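Workshop notebook – ballot paper folding and count trials, Tonley
July, start 9.40 am
Entry by the print and layout bench 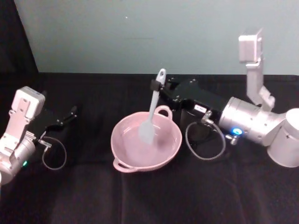
Second go at the long ballot paper. The first was abandoned when the fold went straight through a candidate's box, and a voter with a thick pen could have backed two people for the price of one. Moved the fold up by a finger's width. It now goes through the instructions, which in my experience is the part of the paper least likely to be missed.

Stock is the Plallero cream, the heavier of the two. The lighter one takes a fold beautifully and also lets you read the vote from the back, so it has gone in the scrap drawer and will make good shopping lists.

Ran 267 papers through marking, folding and flattening. Mix of pencil, ballpoint and the fat felt pen that lives in every village hall. Results:

Pencil – fine. Smudges a bit at the fold if you press hard.
Ballpoint – fine.
Felt pen – 29 papers with a ghost mark on the facing half. Most are faint. A few are good enough to start an argument at two in the morning, and close counts have a way of finding exactly those papers.

Tried blotting. Made it worse. Tried folding the other way, print outwards, which cures the ghosting completely and does away with the secret ballot, so back we went.

Postal version next. The paper has to go into envelope A, envelope A into envelope B, and the signed slip into B but outside A. I wrote the instructions for this myself and got it wrong on my third set. Rewrote step four. Got it wrong again, faster. Suggest we print a large A and a large B on the things and drop the phrase "the smaller of the two envelopes", which assumes people have laid both out on the table like surgeons.

Flonumgate software read the flattened papers after lunch. It passed 639 across both batches and threw out 83 for a person to look at. I looked. The bulk were creases taken for crosses. It's very fond of a crease. If creases could stand for the council we'd have a landslide.

The Cáceres sample sheets have the box to the left of the name and a good wide margin, and the reader hardly complained about those. Our boxes are on the right because they have always been on the right. Will raise it, gently.

To do:
– boxes 2 mm bigger, and try one batch on the left
– ask Flonumgate if crease tolerance can be set by us or only by them
– new envelope wording, tested on someone who hasn't read the old wording (running short of these)
– more felt pens, the bad sort
– guillotine blade is dull again

Packed up 4.15 pm. Spoiled papers bagged and marked TRIAL in red on both sides.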